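Section 3: Clearing the route before a drive

I've set up the Umado base in plenty of shared rooms now, and this is the routine I stick to every time. Please read the whole thing before you switch the drive on!

1. Walk the route yourself first, from the start point to the far end and back. Keep a lane at least 900 mm wide.

2. Push stools, poufs and bags out of the lane – not just to the edge of it. The base sensor is poor with anything low and soft.

3. Look for doors. An open one changes the map, so either shut it or save it as open, and then leave it alone until you're done.

4. Mark columns and table legs as keep-out spots in Perron (the map screen, tab 2). Thin legs are easy to miss, and a tabletop can stick out well past them.

5. Check that the way to the exit stays clear wherever the base might stop. Don't park in front of a door, even for a minute.

6. Set the speed limit to slow for the first lap and keep one hand on the stop button.

Caution: Glass doors can read as open space. Draw a no-go line across them before the first lap, every single time.

Note: Carpet is fine, but seams can nudge the heading a little. If the drift warning comes up, stop and run step 21 in the calibration section.

For a long room with tables down one side, I plan the lane first and the stops second.

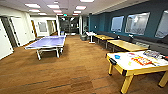 Zdeňka Sýkora wrote in to say she'd put the keep-out spots before the walk, so you can check them on foot as you go. I've tried it her way and I like it, so swap steps 1 and 4 if that suits you better.

7. Save the map with the room name and start the slow lap.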